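The Glorious Business of the Odds-and-Ends Bin

A mouse, a little box in pink and white, a blue block: give me a tub of things that don't belong together and I'm happy for an afternoon.
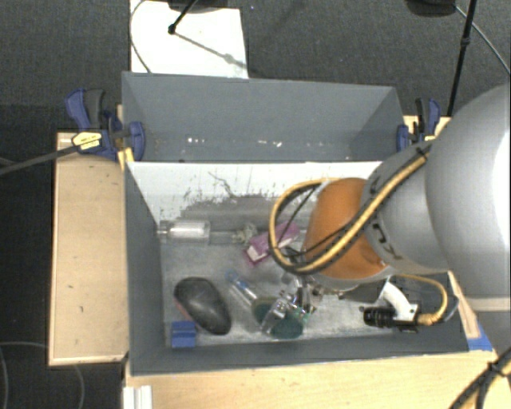

Savita Chaudhary thinks I have the whole subject the wrong way round. Mixed tubs are where good things go to be forgotten, she wrote to me after my December column, and if you can't say what a container is for in one word, you shouldn't own it. She signed off by asking what was at the bottom of mine.

Well, I went and looked! And I've been thinking about her letter ever since, because she is half right and I still wouldn't give up my tub for anything.

Every home has one. In my mother's flat it was the second drawer down. At my first job it was a box file marked "Misc", which had swallowed the office's only decent scissors. A friend of mine, Rhea Samonte, has a salad bowl on top of the fridge, and she can put her hand in without looking and bring out a tape measure. It took me years to see that these places do real work. They catch whatever is between homes — the button that came off on the stairs, the lid whose jar is still in the dishwasher, the computer mouse you mean to try with the other laptop.

The trouble starts when things stop moving through. A good odds-and-ends bin is a bit like a railway waiting room. People sit there for a while, all sorts of people side by side, and then they get called. If the same passenger has been on the bench since last winter, something has gone wrong.

I learned most of what I know about this from Kamlesh Grewal, who spent years running the back room of a repair shop called Kandpal and now teaches evening classes in what she calls plain sorting. I went along to one in a church hall in Nudville, expecting label makers and matching baskets. There were none. Kamlesh tipped a tub out on to a table, told us to put the kettle on, and had us handle every single thing before we decided anything.

It was wonderful. We argued for ages over a brass hook. One man found the key to his own bike lock in a tub he'd brought from home, and the whole room cheered. By the end we had 72 objects laid out on the tables and almost all of them had somewhere to go.

Her first rule is that an open top beats a lid. Lids invite stacking, and once something is stacked on top you've lost the lot. Her second is that the bin should be shallow enough to show you the floor. If you can see patches of the bottom between the things, you can find what you want by looking. Once you have to dig, it's too full, and no amount of clever folding or nesting will save you.

Then there's the divider, and here I get a bit carried away. Put a wall across the middle of a bin and it becomes two places, which means sorting can happen inside it. Everything begins on one side. You pick a thing up, you decide it's staying, and it goes over the wall. Whatever is left on the first side when you're tired is tomorrow's job. I do mine with the radio on and it takes 9 minutes, sometimes less.

Small hard things are the easy part. Blocks, boxes, anything with corners, they stay where they're put. Round things roll into the lowest spot and hide under the bigger ones, so I take those out first. Tubes and little bottles want checking for loose caps before they go anywhere near paper or cloth. (I have lost a very nice notebook to a glue bottle I was sure I'd closed.) Clear things deserve some thought as well. They vanish against almost any background, and I once bought a new glass stopper from a mail-order place called Pomevent while the old one lay in plain view.

Ritu Ahuja, who was in the same class, sorts hers by what she'd miss. She holds each object and imagines needing it at eight in the evening with the shops shut. Fuses stay. Novelty erasers go. I tried it for a week and kept far too much, as I can imagine needing nearly anything, so I've gone back to Kamlesh's wall.

As for what was at the bottom of mine, Savita, it was a torch battery, a foreign coin and the spare cap for my good thermos. I'd been drinking lukewarm coffee since before your letter came. The cap is back on the thermos, the coin has gone to my nephew, and the battery is still in the tub.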